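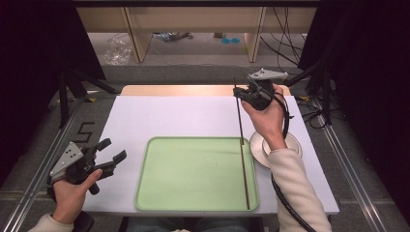 Looking after Bay 5

I promised in the last newsletter that I'd write something about what it takes to keep one of our recording bays going, and then I put it off all summer, so September it is. I'm going with Bay 5 because it's the one I know best and also the one that has eaten the most of my evenings. If you've walked past on the way to the kitchen and wondered why I was lying on the carpet under a table with a flashlight in my teeth, read on.

For those of you on the Grultamstead side who haven't been over yet: Bay 5 is where we do the tabletop work with the two hand-held grippers. You put one in each hand, you do the task, and the arms learn from that later on. Right now it's the tray-and-rod job for the Narnora project. Pick the rod up with the right gripper, bring it to the green tray, put it down, do it again. It sounds like nothing, and then you try it with a pair of jaws instead of fingers and you get very humble very fast!

The table

We started with whatever table was free, and that was a mistake. It had a little wobble in one leg (I folded cardboard under it, and for a week I thought I was a genius) and every time someone leaned in, the whole top shifted. The positions we were logging drifted with it and Ott, who has to clean up the data afterward, sent me a plot that looked like a plate of spaghetti. So now we have the white one, and it doesn't move. I checked it with a level in both directions and then I checked it again after lunch.

White is good for the dark rod, by the way. It's thin and brown and you can tell right away where it is. White is less good for the white plate, and I've had opinions from several people about that. The plate stays. Sandrine wants it in the setup because real kitchens are full of white things on other white things, and she has a point. The only thing I ask is that you wipe it and dry it before a session – it has a bit of a shine anyway, and a smear of water on top of that makes it worse.

The grippers

Most of the upkeep goes here. Each one has a flat gray plate on top, the triangular thing, and that plate is what the tracking depends on. If it's loose by even a hair, everything you record that morning is slightly wrong, and you won't feel it in your hand at all. We lost 60 recordings that way in the spring. I'd swapped a set of jaws late in the day, put the plate back on, done the screws up finger tight with every intention of finishing the job, and then somebody asked me about the parking passes. You can guess the rest.

So the rule is that whoever takes a plate off puts it back on the whole way before they let go of the gripper. No setting it down, no parking passes. The small driver for it hangs on a string by the door and if I find it in somebody's desk again I'm buying a longer string.

Next, the jaws. They pick up dust and skin oil and whatever was on the last object, and a thin rod is about the least forgiving thing you can ask them to hold. When they're clean it stays at the angle you grabbed it. When they're dirty it swings, slowly, like a clock hand, and you end up chasing the tray with it. I wipe the insides with a lint-free cloth and a little alcohol before the first session and again at lunch. Please don't use the blue kitchen wipes. They leave a film, and I spent most of a day blaming the motor for what turned out to be lemon scent.

While you're there, squeeze each gripper all the way shut and let it open all the way, slowly, and listen. A healthy one makes next to no sound. If you hear a tick at the same spot every time, tell me and take the spare. The left one had that tick in July and it was a grain of something in the slide, gone in five minutes once I had it apart, but if we'd kept going it would have scored the track.

The cables

Oh, the cables. Every gripper has its coiled lead, and I love the coils, they give you reach without a loop lying on the table waiting to catch the tray. They're happiest running back along the outside of your sleeve. If you let one go across the inside of your wrist it'll pull at you every time you turn your hand over, and you start making funny little movements to avoid it, and then the arm learns the funny little movements. (Sandrine found this out by watching a policy do a sort of flourish before every grasp. She still does an impression of it.)

What comes down from above on the right is another story. It hangs in loops and it's a tangle, I know it's a tangle, and I've had a proper cable run on order from Žukauskas for longer than I want to say. Until it comes, please don't try to tidy the loops while anything is plugged in and live. Someone very kindly did that for me last month and pulled a connector halfway out. It worked fine, except when it didn't, and that's the worst sort of fault there is. I went through 184 log entries before I worked out that the dropouts matched up with people reaching far to the left.

Floor and rails

The metal rails on either side of the table are set where they are on purpose. I know they look like something you could nudge over a bit to get your chair in. You can't! Same goes for the black stands. If you kick one – and you will, I've done it more than anyone – just say so and we'll rerun the calibration. It takes 16 minutes if the system's in a good mood. I would so much prefer sixteen minutes of sitting around to finding out a week later.

The 5 on the carpet is only black tape and one of these days the vacuum cleaner is going to win. There's more tape on my desk if the corners start lifting.

I'd also like to make a small plea about the floor at the back, by the wooden shelves. Things end up down there. Bags, bits of packaging, stuff that rolled. It doesn't hurt the recording of the rod task as far as Ott can tell, but when we go looking for a dropped screw it's a lot easier if there isn't a crumpled bag to search under first. Take a minute at the end of your turn and pick up what's yours. And pick up what isn't, if you're feeling nice.

What to wear

This came up at the last meeting and got more heated than I expected. Long plain sleeves are fine. Fleece is fine, and it gets cold in there behind the drapes so I don't blame anyone. Dangly bracelets are out, and so are those wide cuffs that flop over the gripper when you tip your hand. Roll them or borrow something.

Where we are now

Since the new table went in we've kept 101 good recordings of the tray task, and Ott says the drift is so small that she's stopped sending me plots. I miss them a bit. The next job is the Setell objects, and those are chunkier, so I'll need to put the wider jaws on both grippers and go through the whole calibration from scratch. I'll do that in the evening so that no one loses a session to it. If you'd like to learn how the jaw swap goes, come by after five and I'll let you do the left one while I do the right. Bring a sweater, and if you've got one of those magnetic dishes for small screws, bring that too, because mine has walked off.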